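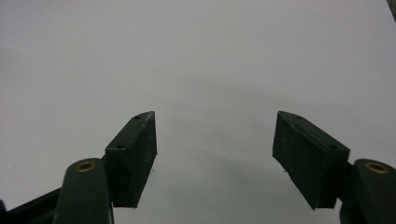
Our project looked at how pale work surfaces in shared kitchens are kept clean, and whether students notice marks on them. We picked surfaces over floors or sinks after Donal Lynch found that the cleaning rota in the Randadach building listed "worktops" as one job with no detail. A plain white to light grey surface with nothing resting on it is hard to judge by eye. The light falls unevenly, a little brighter in one part and greyer towards the corners, and a greyer patch can be taken for a smear. For this reason we did not rely on looking alone and wiped each test area with a damp white cloth as well.

Method

We used 3 kitchens over 2 weeks in September. Each worktop was cleared before checking and then scored by one of us from the doorway, and again from close up. Fionnuala Fahy did the close scoring and Donal did the doorway scoring, without comparing notes until the end. In total we made 257 checks. The cloth was rinsed between areas and changed when it would no longer rinse clean.

Results

In 92 of the checks the two scores did not agree. Most of these were made in the evening with only the ceiling light on. The doorway score was usually the harsher one. Crumbs were rarely missed by either of us, but thin films of grease were missed often and only showed on the cloth.

Problems

One kitchen was closed for two mornings while the fridge was replaced, so it has fewer checks than the others. We also changed the wording of the scoring sheet after the first few days, and the early sheets had to be re-entered by hand. The original sheets are in the appendix, with the changed wording underlined.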